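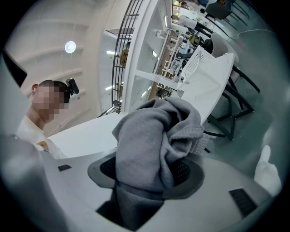
4. Picking up cloth with the hand-held gripper

Okay, this is the part of the guide I rewrote the most, so bear with me. Cloth is harder than blocks and bottles, and pretty much everyone on the team had a rough first afternoon with it (me included!). I'm assuming you've already done section 3, so your gripper is charged, paired with the laptop and showing a steady picture.

4.1 Before you start

1. Put your badge on and clip your head camera up near your hairline. Look down at your own hands and check the preview. If all you see is ceiling light, tilt the camera down a notch and check again.

2. Clear a space on the table big enough for one piece of cloth spread flat. Anything else goes back in the cubbies.

3. Pick one piece from the basket. Start with something thick and soft, like a sweatshirt or a towel. Thin T-shirts slide around a lot and they'll drive you nuts on day one.

4. Open a new session on the laptop and type in your name and the cloth number. Please use the number on the tag – Kenza had to relabel 223 recordings in May after we all typed things like "gray thing".

4.2 The pinch

5. Start with the fingers wide open and come straight down over the middle of the cloth. Coming in from the side just pushes it across the table.

6. Squeeze slowly until you feel the pads meet some resistance, then stop squeezing. You want the cloth bunched up between the fingers, with a fold or two hanging free.

7. Lift to chest height and hold still for 2 seconds. I count "one Duvitz, two Duvitz" after our team name, which Idrisa thinks is ridiculous, but my holds are the right length, so there.

8. Lower it, open the fingers all the way and back straight out.

Note: It's fine if the cloth covers a lot of your gripper view. We want those recordings too. What we can't use is a take where your other hand sneaks in to help.

Caution: Check the opening in the gripper body before every squeeze. A fold that hangs down in there can get caught when the fingers close. If it does get stuck, let go of the trigger, put the gripper down and work the cloth out with your fingers. Don't yank it! Abdelilah has replaced enough pads already this season.

Caution: Keep your free hand, your lanyard and any loose sleeves away from the fingers. Also, watch where you step when there's a cable across the floor, especially if you're backing up to look at the laptop.

4.3 Saving your take

9. Press the save button and wait for the beep. If you hear two beeps, the head camera and the gripper got out of sync and you'll have to do that one over (sorry).

10. Mark the take good, dropped or stuck. Dropped ones count! The model needs to see those – our first version trained on 365 perfect lifts and had no clue what to do when a towel slipped.

11. Shake the cloth out and drop it on the table a different way each time. Five takes per piece, then swap it for another.

Questions about the laptop side go to Saoirse. For anything mechanical, ask Abdelilah before you reach for a screwdriver. Folding starts in section 5.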